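製菓基礎II 配布プリント
砂糖菓子の回 その4 「ナッツ入りの飴菓子と、砂糖を泣かせない保存」

前回のキャラメルの宿題、みんな意外とちゃんと作ってきてくれてうれしかったです(砂をかんだみたいにジャリジャリのもありましたけど、あれはあれで教材になるので捨てないで!)。今日はその続きで、牛乳も生クリームも入れない、硬いほうの飴菓子をやります。いわゆるブリットルですね。ナッツを飴で固めて割るだけ、と言ってしまえばそれまでなんですが、私はこれがいちばん温度計の腕の出るお菓子だと思っています。

1 温度の話をもう一度

砂糖のシロップは、煮詰めるほど水が減って温度が上がります。温度を見れば濃さがわかる、というのは初回からしつこく言っているとおり。キャラメルのときは柔らかさを残したかったので低いところで止めましたが、ブリットルはパリンと割れてほしいので、もっと上まで行きます。

ノートには「ハードクラック」と書いておいてください。冷水に一滴落として、指で曲げようとするとポキッと折れる状態です。温度計が信用できないときはこの冷水テストに頼ります。うちの実習室の温度計、2番の引き出しのやつは低めに出るので、使う前に沸騰したお湯で確認すること。

2 配合

ひと班分です。

グラニュー糖 184グラム
水あめ 166グラム
水 大さじ三
塩 ひとつまみ
好みのナッツや豆(ローストずみ) ふたつかみ
バター ひとかけ
重曹 小さじ半分(ふるっておく)

水あめ多いな、と思った人、いい勘です。水あめが入ると砂糖の結晶がくっつきにくくなって、ジャリッとなる事故がぐっと減ります。慣れてきたら少しずつ減らしてみてもいいけれど、今日は減らさないでください。

ナッツは必ず先に煎っておきます。生のまま飴に入れても中まで香ばしくはならないし、冷たいまま入れると飴の温度がガクッと下がって、混ぜているうちに固まってしまいます。オーブンの端でほんのり温めておくのが私のやり方。ピーナッツが定番ですけど、煎ったひよこ豆もおいしいんですよ。去年ゲスト講師で来てくださったホマ・ナジャフィ(Homa Najafi)さんが、カルダモンを挽いて入れてくれたのが忘れられなくて、それ以来私も家で真似しています。

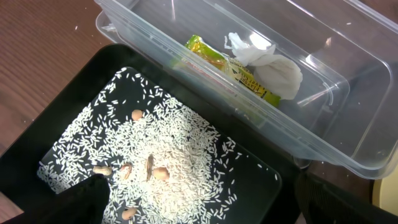
カルダモンを使うときは、火を止めてからです。早く入れると香りがみんな湯気に行ってしまって、鍋のまわりだけがいい匂いになります(私はやりました、二回も)。シナモンも同じ。塩は最初からで大丈夫です。

3 手順と、よく聞かれること

砂糖、水あめ、水、塩を鍋に入れて中火。砂糖が溶けるまでは混ぜていいです。沸いてからは触らない。鍋肌に飛んだ粒は、水でぬらした刷毛でなでて落とします。

150度を目安に、色がうっすらついたら火を止めて、バター、ナッツ、重曹の順。重曹を入れた瞬間にぶわっと泡が立って白っぽくなるので、初めての人はだいたい声が出ます。小さい鍋だとあふれます。深い鍋を使ってください、本当に。

泡がまんべんなく回ったら、オーブンシートの上に一気に流します。広げるのは最初の十数秒が勝負で、あとは欲張らない。薄くしたくてヘラで何度も押すと、せっかくの気泡がつぶれて歯が負ける硬さになります。

「色が濃くなりすぎたらどうしますか」と毎年聞かれます。焦げた匂いがする手前なら、そのまま大人味として出しましょう。苦いところまで行ったらあきらめて、鍋に水を張って煮立てて洗う。熱い飴が手についたらすぐ流水、これだけは今すぐ赤ペンで囲んでください。

4 保存と包み方

飴菓子の敵は湿気です。冷めたらすぐ割って、すぐ密閉。冷蔵庫には入れません。出したときに結露して、表面がベタベタに泣きます。乾燥剤を一袋入れた缶なら、10月くらいの気候で二週間はパリッとしています。梅雨どきはその半分と思っておいたほうが安全です。

個包装にするなら、ツイスト用の紙はクマリのものが扱いやすいです。トラーの紙は柄がかわいくて私も好きなんですが、ひねりが戻りやすいので贈り物のときはシールを一枚足しています。キャラメルのような柔らかいものと硬い飴を同じ缶に入れるのはやめましょう。キャラメルの水分が飴に移って、両方の食感が中途半端になります。

缶は実習室の備品番号785の棚にあるので、使った班は洗って完全に乾かしてから戻してください。

5 次回までに

家で一回作ってみて、止めた温度と割れたときの音をノートに書いてくること。音なんてどう書くの、と言われそうですが、「パリン」でも「ゴッ」でもいいです。読むのを楽しみにしてます。

次はドタウの型を使ってヌガーをやります。卵白を使うのでアレルギーのある人は事前に声をかけてください。エプロンと、あれば自分の温度計を持参。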